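Home > Workshop & Making > Robots and automation > Faults and safety stops

Arm keeps stopping halfway into a PC case, then the gripper let go on restart. Safe to keep going?

Imtiaz Navaratnam

Hi all, need some help before Monday if possible. Typing this in a hurry, sorry.

We pull apart old desktop PCs at Momside, small outfit, mostly ex-office gear. Two arms at one table. The one giving trouble goes into the open case, grabs an expansion card by its top edge, wiggles, pulls, drops it in the tray next to the case. The other arm is meant to steady things but is parked for now, not part of the problem I dont think.

Ran fine for weeks. Then in October we had the gripper off to change a finger pad, put it back on, and now it throws a protective stop on the way in. Not every time. Out of 124 goes last week it stopped on 20. Nearly always when the wrist is tilted over to get at the slots nearest the rear of the case. Straight down moves are good.

Worse bit. On one of the stops it had a card in its fingers, half out of the slot. My offsider reached in to take the card, I cleared the stop from the pendant, and the gripper opened, closed and opened again by itself. Nipped his knuckle. No blood, but neither of us liked it. We've had the arm switched off since, apart from the tests below with everyone standing back.

What I've tried so far:

1. Slowed it down. Was at 100 percent, dropped it right back. Fewer stops, still some. Takes forever.

2. Retaught the approach point over the card with the wrist tilted. Looked right by eye, fingertips heading to the edge of the card, no touching the plastic bits or the rail on the way.
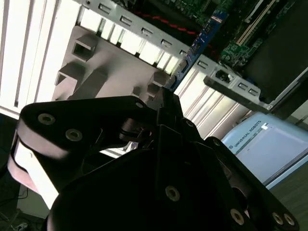

3. Checked the bolts on the gripper. All tight. Didn't have a torque wrench handy so "tight" means my arm says so.

4. Ran the same path in the air with no case on the table. This is the strange one. It STILL stopped, twice, with nothing there to hit. So it can't be the case can it?

5. Swapped the pads back to the old ones. No change.

Haven't touched payload settings, because the gripper is the same weight as before as far as I know. Haven't touched the safety limits either and I'd rather not, though a bloke at Stedum told me to just bump the force limit up until it quits complaining. Is that what people do??

So, two things. Why does it stop, and why did the gripper move when I cleared it. Cheers.

cratewrangler

Had the same thing with a palletiser. Bump the limit one notch and see. Ours has been good ever since. Also restart the controller, fixes half of everything.

Somboon

Please don't bump the limit. Not as a first go and not as a fix. Your number 4 is the useful one. It stops with nothing in the way, so the arm thinks it's being pushed on and something really is pushing, or its idea of its own weight is off. Raise the limit and you've still got the same wrong force, only now it pushes harder on a hand before it gives up.

Three likely ones, in the order I'd check them.

Cable. You had the gripper off. Did the cable go back on the same way round? If it runs up along the arm and got clipped a bit shorter, it'll be slack when the wrist is straight and tight as a guitar string when it's tilted. Tilted is exactly where you get stops. Power off, brakes released the proper way with someone holding the arm up, move the wrist by hand through the whole tilt and watch the cable. Don't only do the end position. Mine was tightest in the middle of the swing.

Payload and centre of gravity. "Same weight as far as I know" isn't good enough, sorry. Have a look at what's entered. Quite often someone loads an older installation file after a gripper swap and the payload goes back to zero, or the weight is right but the centre of gravity is sitting at the flange. Straight down that barely matters. Lean the wrist over and the weight is hanging off the side of the last joint. If you've got a camera bolted on there that counts too, and the bracket.

Tool point. If the gripper went back on turned by one bolt hole, or with a bit of grit behind it, your fingertips aren't where the program thinks. 2 mm at the flange can be a lot more out at the tips once tilted. Wouldn't explain the stops in thin air. Would explain stops in the case. You may have both.

Now the knuckle. That's the part I'd worry about. Clearing a stop should never move the gripper. What's probably going on is that it runs its startup routine when it gets power or comms back (open, close, open, to find its end points), and your stop is either cutting tool power or your program restarts from the top and the top says "activate gripper". Check which. Then:

- nobody's hands in the case when a stop gets cleared, ever, and the person who clears it looks first and says it out loud
- take the activate out of the main program, put it in its own thing you have to start on purpose
- have the program ask "is there a part in the fingers?" before it does anything after a stop
- write it up as a pinch, even with no blood. Next one might be a fingertip

Can you say how the tower sits on the table? Is it clamped? If it slides when the card lets go you'll get a jerk, and thats another stop.

Imtiaz Navaratnam

Legend, thank you. Did the cable thing this arvo. You were right, mostly. We'd put a tie on one link lower than it used to be. Fine straight, tight halfway through the tilt, and it tugged the wrist over a bit. Cut the tie, gave it more loop. Ten more runs in the air, no stops. Going to do a lot more before I beleive it.

As for the tower, it lies on its side, open side up, straight on the slats. No clamp. We had rubber strips under it at one stage and they went walkabout.

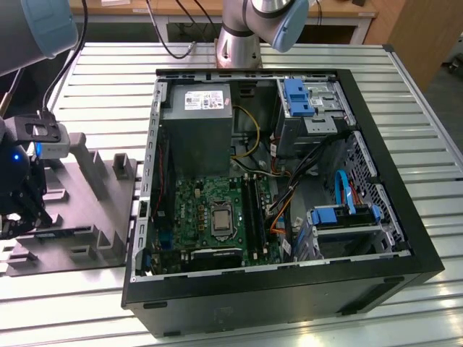
The cards come out towards the open side, so the pull is upwards and the whole case wants to come with it if the slot is stiff. Some of the old ones are really stiff. Weight of the tower holds most of them down, but a light one with the drives already out will lift and then drop back. I hadn't joined that up with the stops at all. Will make a couple of toe clamps. Any reason not to clamp onto the edge of the case itself? Steel's pretty thin.

Payload was wrong too!! Weight was near enough, centre of gravity was all zeros. No idea how long, could be since day one. Fixed that using the wizard on the pendant.

Gripper: it was the program. I had it set to go back to the top after a stop and the first line is activate. So my own doing. Moved it to a separate program. Haven't done the part-in-fingers prompt yet, need to work out how to read the grip state.

cratewrangler no offence, I'll leave the limits alone.

cratewrangler

None taken. Might go check our cable actually

Somboon

Good stuff. Clamping on the case edge is OK if you spread it, piece of flat bar under the toe, and only on the folded edge where there's two layers. Don't clamp near a drive bay, it'll pinch the bay and you'll be swearing at the next step. Or put stops along the sides so it can't slide and one bar over the top at the corner away from your arm. Whatever you do, add the clamps to the model or the waypoints so the wrist misses them when it's leaning over. Easy to forget, I dented one.

Stiff cards: rock along the slot, small moves, then pull. And check the retention latch at the end of the slot if there is one. An arm won't feel that the way you do, it'll just haul until it stops.

Grip state, most grippers give you a "got something" signal or a position reading. If the fingers are meant to be shut and they're stopped short of shut, there's a part in there. Good enough for a prompt.

Run the full lot again at slow speed before you go anywhere near the old setting. And do one stop on purpose, with a scrap card in the fingers and everyone back, then clear it and see what the gripper does. I wouldn't put a person next to it until that's been boring a good few times.

Kolstead

Only adding, if you turned the arm off with a card still gripped, check whether yours holds or lets go with no power. Ours holds. Next person along didn't know and tried to yank the board out. Sticker on the pendant now.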